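Suturing Evenings Move to Room 4

The suturing evenings start again next month at Hirkivbridge, and there are a few changes from the fall. The main one is the room. We have outgrown the corner of the anatomy prep area we had been using since September, and from now on the sessions will be held in Room 4 on the ground floor. The door code is the same as for the skills corridor. Coats and bags go on the hooks outside, please, not on the benches.

Sessions last two hours. There are 8 places each evening, and sign-up is by the sheet outside the education office. If you put your name down and can't come, cross it off by noon so the next person can have the place. In the fall we had several evenings with a waiting list and empty stools, and the tissue had already been thawed for everyone on the list.

Radoslava Brabec will teach the first half of the series. She plans to spend less time on knots and more on the needle itself, after what she saw in the fall. Most of the residents could tie well enough by the second week. What held them up was the bite: where the needle went in, at what angle, and how far from the edge it came out. So the first two evenings are needle handling only. You will load, position, pass and reload, and you won't tie anything until the third evening.

Some of this will be familiar. Load a curved needle a little more than halfway back from the point. Too close to the swage and it bends or turns in the jaws, too close to the point and you run out of curve before you are through. Bring the point to the tissue at a right angle, then let the curve do the work. If you find yourself pushing in a straight line, stop and back out. Pushing is how you get the ragged holes that so many of us handed in last fall.
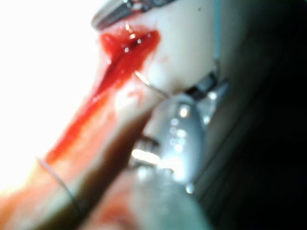
The third and fourth evenings are about closing when the field won't stay clear. Fluid collects in the lowest part of an incision and hides the far edge, and the lights throw glare off anything shiny, so you lose the edge at exactly the point where you want to place the stitch. Radoslava's advice is to clear first, look, and then commit. A bite taken blind usually has to be taken out again, and every extra hole is another place to leak. She would also like people to say out loud what they can and can't see before they pass the needle. It feels silly for the first ten minutes.

Surachet Yimyam takes over for the second half, which covers running closures and tension. He asks that you come having practiced at home on foam or a folded towel, with both hands. Left-handed residents should tell him ahead of time so he can set out the right instruments. We only have two left-handed needle drivers that close properly.

A word about supplies. We went through more than 200 packs of suture in the fall, and a good share of them were opened and barely used. Please finish a strand before you open another. Expired packs are fine for practice and are kept in the gray drawer marked PRACTICE ONLY. Do not carry them out of the room, even in a pocket, even by accident. If you find one in your coat later, bring it back.

Needles go in the sharps container as soon as you are done with them. They do not go on the drape, in the tray, or stuck in the foam for later. Napaporn Wattanapong had to lift a loose one off the floor with forceps twice last fall, and both times it was by the sink where people stand to wash up. The count at the end of the evening is now part of the session, and everyone stays until it is right.

Tissue is ordered on Mondays. If you don't wish to work on animal tissue, there are synthetic pads, and you don't need to give a reason. Write "pad" next to your name on the sheet. The pads are firmer and tear less easily, so expect to adjust your grip if you switch between the two.

Gowns and gloves are provided. Bring your own eye protection if you have it. Bjartur Þrastardóttir is putting together a short list of loupes that people here have used and liked, and she would be glad to hear from anyone with an opinion, good or bad. Residents in their first year shouldn't buy any yet. Borrow a pair for a month and see which magnification suits you.

The first session is on a Tuesday at 5 p.m. and the rest follow weekly. Dates are on the sheet. Questions about places and tissue go to Yamila Pereyra in the education office, and questions about the teaching go to Radoslava.

Posted January 30, 2020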